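Ordale de carga superior: mi opinión después de unos meses

Llevaba años peleándome con la lavadora vieja de mi tía, así que cuando por fin me mudé decidí darme el gusto y comprar una nueva. Elegí la Ordale gris de carga superior, la pequeña, que me costó 298 euros en la tienda Mondal con el transporte incluido (subirla al segundo piso sin ascensor se paga aparte, ojo con eso).

Lo que más me gusta es no tener que agacharme. Parece una tontería, pero tengo la espalda hecha un cuadro y meter la ropa desde arriba es una gloria. Levantas la tapa por el asa, echas todo al tambor y listo. Y si se te ha quedado un calcetín por el pasillo, paras y lo añades, ¡sin charcos!
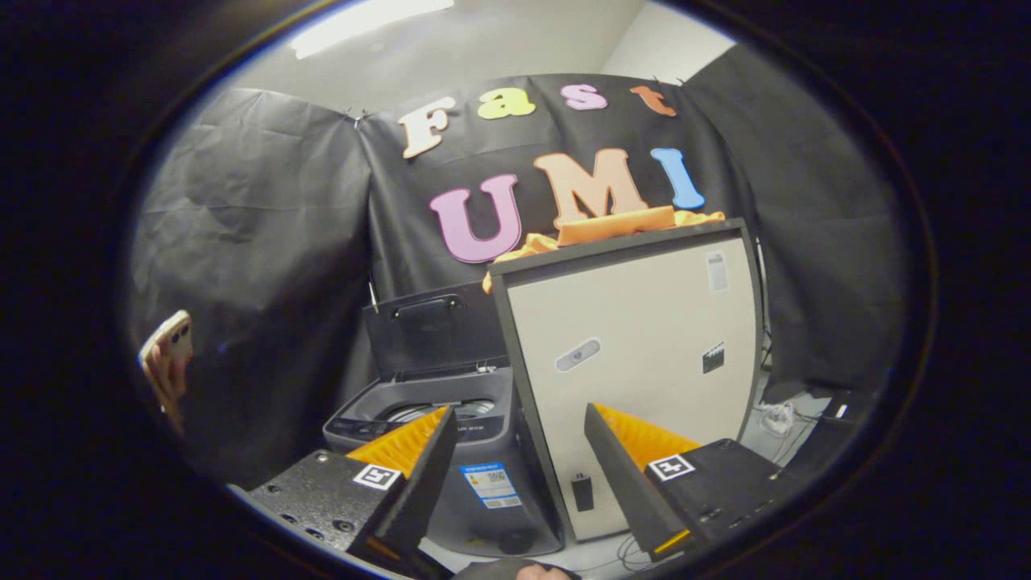 Con los paños de cocina, que los míos acaban siempre perdidos de aceite, uso el programa largo y salen bien casi siempre. El tomate ya es otra historia: ahí toca frotar antes a mano. El corto lo pongo para camisetas y poco más, porque con toallas se queda a medias.

¿Pegas? Pues que encima no puedes dejar nada. Yo tenía la costumbre de plantar ahí el detergente, las pinzas y la mitad de la colada, y ahora cada vez que quiero abrir tengo que buscarle sitio a todo. También centrifuga con ganas: mi vecino Wilmer Yupanqui me preguntó si estaba haciendo obras. Le puse unas almohadillas de goma Zemby debajo de las patas y la cosa mejoró bastante, aunque a las once de la noche sigo sin atreverme.

Le doy cuatro estrellas. La quinta se la quito por el manual, que viene con una letra minúscula y no explica cómo se limpia el filtro.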